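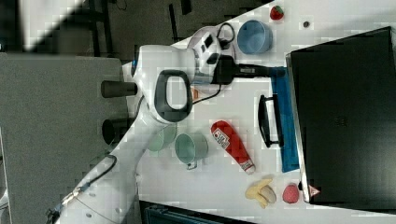

Blue cloth on the white table.

Thread: Microfibre cloths going stiff and smeary after washing

a_debnath
Posted 29/01/2020
I look after the cleaning for a small lettings office and two flats above it. We use flat-weave microfibre for glass and a thicker pile for worktops. After a few months both sorts go stiff, stop picking up water and leave a grey smear on anything glossy. White tables are the worst for showing it.

Current routine: machine wash at 40, ordinary liquid detergent, half dose, no softener, line dried indoors. Water is very hard here. Cloths are 80/20 polyester and polyamide according to the packet. Is this wear, or is it something left in the fibres? I would like to fix the wash before buying another batch.

okholm_laundry
Residue, most likely. Two sources: limescale from the water and undissolved surfactant from the detergent. Quick test: put one cloth in a bowl of clean warm water and squeeze it repeatedly. If the water goes cloudy or foams, you are not rinsing enough. If it stays clear and the cloth is still stiff, suspect scale.

For scale, soak in a weak citric acid solution, a level tablespoon of crystals to a couple of litres, for half an hour. Rinse, then wash with no detergent at all. Do not mix the acid with anything containing bleach.

L_Liepina
Agree on the test, but I would look at the temperature first. 40 does not shift greasy soil out of a split fibre. I run ours at 60 and have had no stiffness. Most of what people call limescale on worktop cloths is body fat and furniture polish.

Baltasar A
60 is fine if the label says so. Check the label. Some of the cheaper cloths have a stitched edge in a different yarn and it shrinks before the rest does, so you end up with something shaped like a bowl.

Also, what else is in the drum? If you wash them with cotton they collect lint, and lint on glass looks very much like smearing.

a_debnath
Did the bowl test on three cloths. All foamed, one quite a lot. They do go in with cotton tea towels, so that is two faults on my side. Label says 60 maximum, no tumble symbol at all, either crossed out or otherwise.

mikine
Tumble drying on low brings the pile back up. Air drying in hard water areas is what makes them feel like card.

L_Liepina
Low heat only, and clean the filter first. I would not tumble the glass cloths. The flat weave has no pile to raise, and any softener left in the dryer from earlier loads will transfer. I have ruined a set that way.

mikine
I have tumbled flat weave for years without that. We never use softener in the building, which may be the difference.

okholm_laundry
It is the difference. Dryer sheets are worse than liquid, they coat the drum.

Back to the original problem. Foam on all three means you should do a hot wash with no detergent, then an extra rinse. Repeat until the bowl test is clear. After that, dose at a quarter. The half dose on the bottle is for a full drum of clothes, and a dozen cloths is nowhere near that.

S. Hegde
One point missed so far. How are they used between washes? A cloth folded in four gives eight clean faces. If people scrunch it up they use the same patch over and over, overload it, and then blame the laundry. Same with spraying: spray the cloth lightly, leave the table dry. Too much product on a gloss white surface will streak whatever cloth you have.

Baltasar A
Folding matters on glass. On worktops I doubt it makes any measurable change to how the cloth washes afterwards.

S. Hegde
It changes how much soil is concentrated in one place. Concentrated polish residue is hard to rinse. We cut our rewash pile at the Mestham site to 3 cloths a load by changing the folding and nothing else.

Baltasar A
One site, no control. The detergent batch could have changed as well.

S. Hegde
It did not, but I accept the point about one site.

a_debnath
Results so far. Two hot washes with no detergent, extra rinse on both, cotton kept out. Bowl test clear on two cloths, faint foam on the third. Softness is much better on the pile cloths. The flat ones are still slightly stiff, so I will try the citric soak on those next and post back in May once they have had some use.

okholm_laundry
Do one flat cloth first and keep another untreated to compare.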